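花器・造花アレンジ作業 進捗報告書(11月分)

提出先:Marnow 助成管理担当 Nelly Montoya 様
作成:Jodden 作業設計班 Matúš Jurčo
確認:Thaddäus Moser
提出日:2021年12月13日

1. 報告の範囲

本報告は、助成課題「Plenditside」のうち、造花のチューリップを花瓶に挿す作業(以下「挿花作業」)の整備状況をまとめたものである。対象期間は11月の1か月間とする。食器の配置および布類の整理に関する作業は別報告とし、ここでは扱わない。

期間中の主な実施項目は、花材の選定、花器の選定、作業台上の配置基準の改訂、作業手順書の第2版作成である。手順書は予定どおり期間内に班内配布を終えた。配置基準は一部の項目が未確定のまま残っており、第5節に記す。

2. 花材

花材はチューリップの造花に統一した。前回報告の時点では草花を数種混在させていたが、茎の太さと葉の付き方が品種ごとに異なり、手順書の記述が煩雑になったため、種類を一つに絞った。花色は赤、白、および赤からピンクにかけての系統を使用する。花はいずれも閉じた形のものとし、開いた形の花は採用しない。

調達数は100本で、全数が納品済みである。受入時に花頭と茎の接合部を確認し、緩みのあった5本を交換対象とした。交換品は納品元の Cheng から受領している。

茎を持つ位置については、花頭の直下、茎の中ほど、葉の付け根の三案を比較した。花頭の直下を持つと茎の下端の振れが大きくなり、花瓶の口に合わせる際の調整が増える。茎の中ほどを持つ場合は葉が茎と重なり、葉ごと挟むことになりやすい。現在の手順書では位置を一つに固定せず、花の向きと葉の重なりを見て選ぶこととしている。

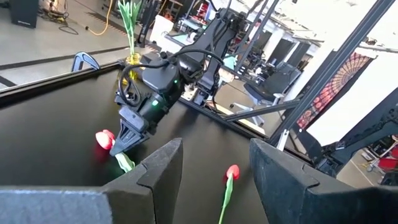
3. 花器

花器はガラスの花瓶を用いる。現在の主な組み合わせは、表面に菱形または粒状の凹凸がある青緑色の花瓶と、それより小さい琥珀色がかった黄色の花瓶である。後者の表面には縦横の模様の深さに差のある候補が複数あったが、溝のあるものを選んだ。

選定にあたっては、口径、胴の高さ、底面の安定性を確認した。口径が小さいと2本目以降の茎が先に入れた茎の葉に当たる。反対に口径が大きすぎると茎が傾き、挿した後の花の位置が定まらない。小さい方の花瓶には1本挿しを基本とし、青緑色の花瓶には複数本を挿す。葉が花瓶の縁に掛かった場合の扱いは手順書第2版で新たに定め、茎が口の内側に入っていれば挿入完了とみなすこととした。

花瓶の色が透けるため、挿した茎の下端は外側から確認しにくいことがある。完了の判定は茎の下端の位置によらず、花頭の高さと茎の傾きで行う。

4. 作業台および配置

作業台の天面は黒色である。茎や葉の緑、花の赤や白との明暗差が得られ、台上の花材を見分けやすい。一方、窓に近い側では天面に外光が反射し、細い茎が見えにくくなる時間帯がある。

花材は花瓶に挿さず、台上に寝かせた状態を初期配置とする。茎の向きはそろえない。花頭同士が接する配置や、葉が別の茎に重なる配置も初期条件に含める。これは花を1本ずつ分けて取る工程の難度に幅を持たせるためであり、11月前半の配置基準にはなかった項目である。

配置の種類は改訂前の25通りから32通りに増やした。追加分は、花頭が触れ合う配置、茎が長く横に伸びる配置、挿し終えた花瓶と未使用の花が同じ台上にある途中状態の配置で構成する。途中状態を開始点とする場合は、花瓶に入っている花の本数と色を記録票に記入する。 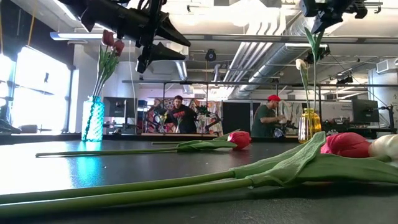 5. 未解決の事項

(1)外光の反射
窓側の天面の反射については、遮光布の設置と作業台の向きの変更を比較している。遮光布は設置が容易であるが、室内全体の明るさに影響する。台の向きの変更は床の配線の引き直しを伴う。Beca Griffiths が両案の見積りを作成中である。

(2)葉の折れ癖
繰り返し使用した造花では、葉が茎側に折れ込んだまま戻らないものが出ている。作業終了後に葉を手で開いて保管する運用としたが、効果の確認には至っていない。花材の交換基準は葉の状態を含めて改めて定める。

(3)葉物の併用
チューリップ以外の細長い葉物を花瓶に添える案がある。葉物だけを先に挿しておけば、花を加える際の障害物として条件を設定できる。ただし、作業時間の比較が難しくなるため、標準条件には含めず追加条件として扱う方向で検討している。

6. 工程と費用

工程表に対する遅れは配置基準の確定のみである。花材と花器の調達費は承認額の範囲内に収まり、費目間の流用はない。遮光布または配線変更の費用は当初計画に計上していないため、見積りの確定後、Fouad Badawi から貴担当宛てに変更申請を提出する。

7. 次期の予定

・配置基準の未確定項目を確定し、手順書第3版に反映する
・花材の交換基準を定め、在庫の全数を再点検する
・反射対策の案を決定し、実施後に窓側と反対側で茎の見え方を比較する
・葉物を加えた追加条件の記録票を作成する

次回報告では、手順書第3版を添付資料として提出する。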